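In Defense of the Box That Holds the Box

By Genalyn Dimaculangan
2019-09-20

My sister-in-law has views on tissue box covers. She believes that tissues already come in a box, that the box is free, and that a person who buys a second box to put the first one in has been got at by somebody. She told me this at my own table, with one of my tissues in her hand.

I have been composing my answer since May. It has grown.

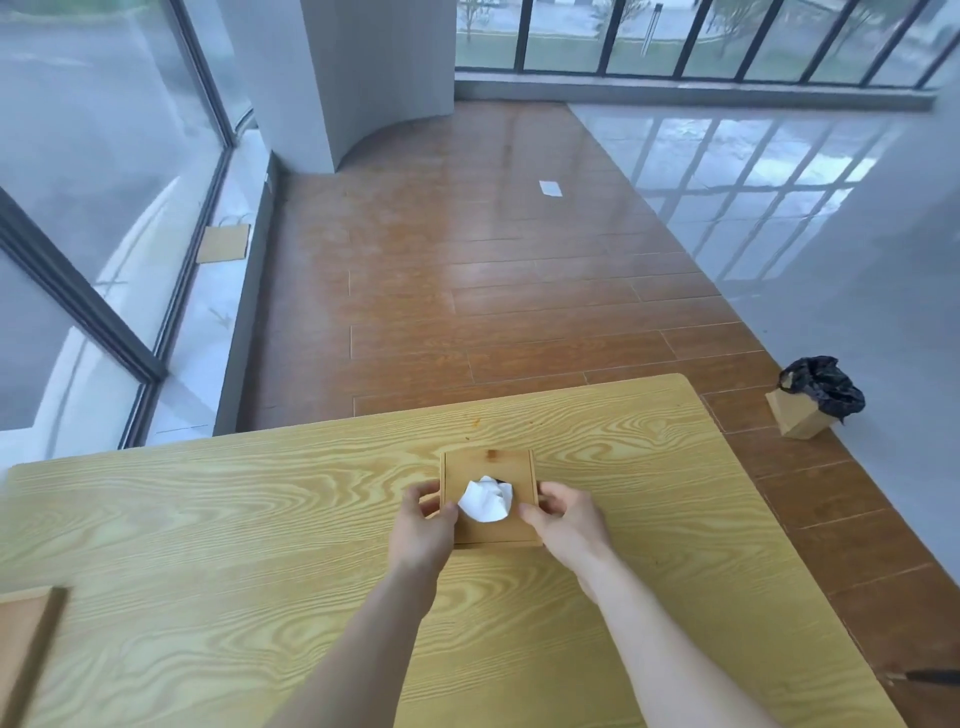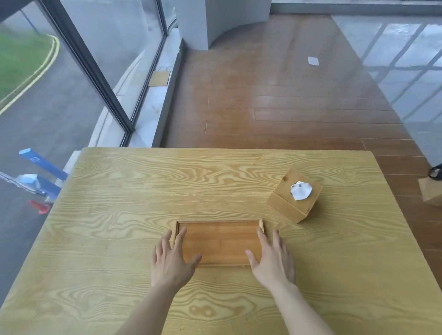
Wooden tissue box, wooden table.

Let me start by giving her what she is owed. A tissue box cover does nothing for the tissue. The tissue comes out of the top, as it did before, and is just as soft and just as likely to go through the wash in a pocket. If you added up every task in a house and struck out the ones that only move a thing from one container into a nicer container, you would get your evenings back. You would also be living in what looked like the back room of a pharmacy.

The cardboard box tissues come in was designed for a shelf in a store. It has about four seconds to get your attention, so it is covered in hydrangeas, or seashells, or a pattern I can only call dental. Once it gets to your house it goes right on shouting. You paid for the tissues and now you live with the advertisement. I don't own any other object that I bought for its insides and am then expected to look at from the outside for a month. I take that back. I own a great many, and they are all in the pantry, where there is a door.

I had a door for the tissues once. They lived in the cabinet under the sink, out of sight, and whenever somebody sneezed there was a kind of fire drill. People came out of it with paper towels. My uncle came out of it with a dish cloth, and we don't use that dish cloth anymore. Tissues belong in the open because the need for them is sudden. And if a thing has to be in the open all year, in the middle of the table where we eat and pay bills and argue about the bills, I would like it to look as if it was invited.

So, wood. I know how that sounds. Wood is what people say now when they mean they have taste, and the stores know it. The Skostholm catalog that comes to my house has a spread of wooden desk things that runs to a tray, a smaller tray, a box, a stand for the box, and a flat board whose purpose the copywriter describes as "grounding." I read the whole thing standing up by the mailbox. I didn't order the board. I did think about it.

The trouble starts when you put wood on wood. This is my sister-in-law's second line of attack and the better one. If the table has a lot of grain, the kind that swirls around like a map of somewhere hilly, then a plain pale box on top of it is either a calm spot or a piece of the table that has swollen up. It depends on the light and on your mood. The magazines tell you to match your woods, except for the ones that tell you never to match your woods, and I have seen both instructions from the same magazine. My own rule is that if you have to squint to find the tissues, they match too well. Otherwise leave it alone and go have lunch.

Then there is the tray. I held out against trays for years. A tray, I used to say, is a table for people who don't trust their table. You put it down and it fills up with keys, a dead pen, two batteries of unknown condition and the little wrench that came with something. It doesn't make any of this tidier. It draws a border around it, and now the mess is a collection.

I have since come around, and I can tell you exactly how. My neighbor Aaltonen came over to borrow a ladder, set his hat down in the mess on my table, and couldn't find it again. We both looked. It was under the mail. After that I bought a tray, and the mail went in the tray, and the hat stories stopped. The border turned out to be the useful part. A low rim an inch from the edge of the electric bill says that the bill stops there. The bill, for whatever reason, respects this. So do guests. I have watched people who would cheerfully drop a coat on any chair in the house reach over a tray to put a cup down beside it, as though there were a law.

The tray also ended the nightly clearing of the table, which used to go item by item. Now it goes in one trip, both hands, over to the sideboard and back in the morning. The tissue box gets picked up the same way. I will say one thing against the wooden ones here, which is that they ask for two hands when the cardboard kind asks for one, and you feel slightly ceremonial carrying it. My nephew bows when he brings it to people. He is eleven and has been asked to stop.

As to money, since it always gets there. You can spend a foolish amount on this. Kandex, which used to sell perfectly normal kitchen things, now has a cover in a gift carton for 160 dollars. I held it. It was a box. It had a smell, and the salesman wanted me to notice the smell. For 160 dollars I could have the hydrangeas until I die. At the other end there is the flea market, where I got mine, and where the man wanted 4 dollars and took 2 because the lid stuck. The lid still sticks in the summer. I have a method.

Between those two is where most people get hurt. They buy the mid-priced one online without measuring and it arrives built for a size of tissue that exists in some other country. Tissues come flat or they come square, and the flat kind will not go in the square kind's house no matter how you fold the carton. I have folded the carton. I have also taken the whole stack out and put it in bare, which works until you get near the bottom, when you are fishing around in there with two fingers like a raccoon at a storm drain. Measure the carton, then the cover, and write both down, and don't do it in the store with your hand.

A friend of mine solved all of this by going over to the refillable kind from Ziltska, with the weighted plate that rides down on top of the stack. She had up to 600 tissues in the house at one point and was very calm about it. I visited and I sneezed, on purpose if you want to know, and it came out fine. One tissue with a good peak on it, and another ready behind. I was sorry to see it work so well. I'd been planning to be funny about the plate.

The peak matters, by the way, and I won't be talked out of this. A tissue sitting up out of its slot in a small rumpled heap is an offer. A slot with nothing showing is a question, and a person with a running nose should not have to answer one. In hotels they pinch it into a fan, and that goes too far the other way, because then you feel you are wrecking something. At home the right look is crumpled, a little off to one side, as if the last person left in a hurry and was thinking of you anyway.

What my sister-in-law says, when I get this far, is that I've spent more thought on the tissues than on the chairs. She's right, and she should know, she was sitting in one. The chairs are terrible. They came with the apartment and one of them has a lean. But I touch the chairs when I sit down and when I get up, and the rest of the time I'm facing away from them. The box is what I'm looking at. It's there over breakfast and it's there when the phone rings late, and it was there the winter my mother was ill, when we went through a good deal of its contents and nobody at that table said a word about the cover.

She has a birthday coming. I've measured her carton.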